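Dev notebook, Monday

Fodance build 163 is in and the lighthouse level finally breathes! Cut the walk from the jetty to the keeper's door down to 400 steps, and the wind now drops as you reach the porch - lovely, properly eerie.

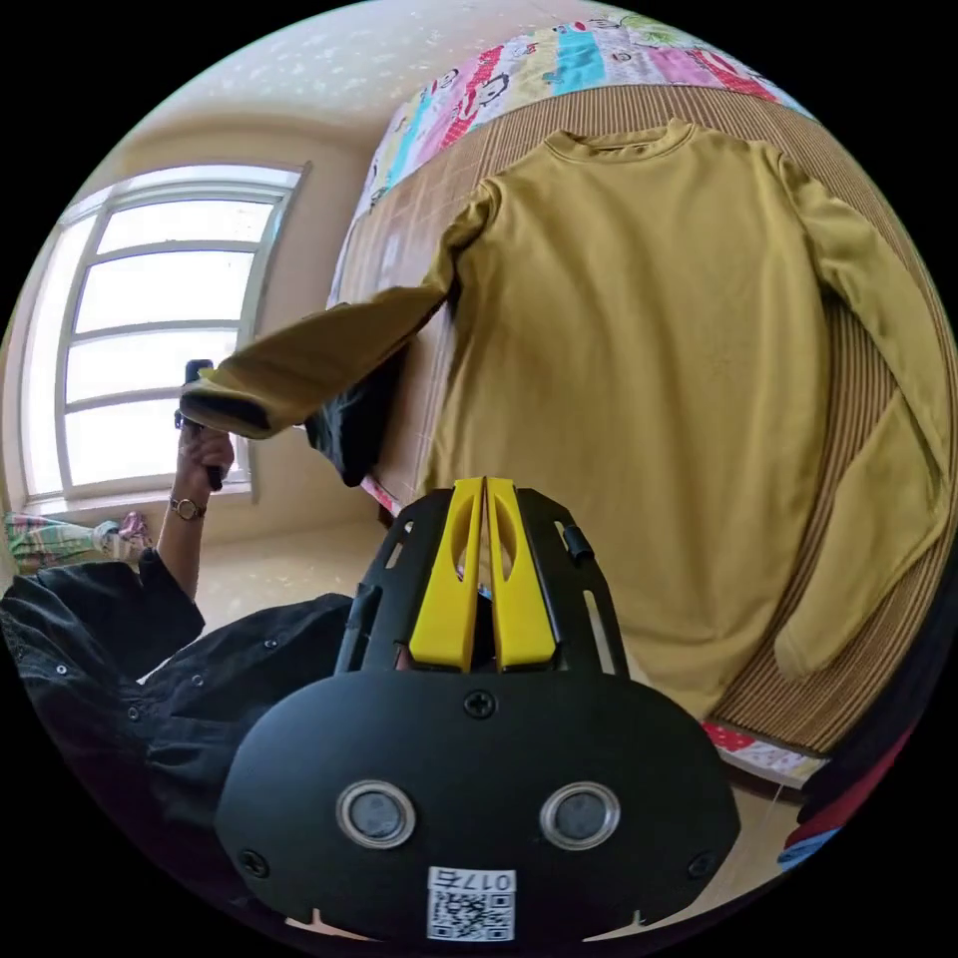 Do we still need the map screen? Only in Carnora, where the paths fork and the fog hides the church tower. Everywhere else the lamps do the job.

Footstep sounds on shingle are the old Bremton set, still 8 of them, still repeating too soon. Want more. Dauda save bug: slot 2 loads with the radio already playing. Ticket 891, look at it after lunch.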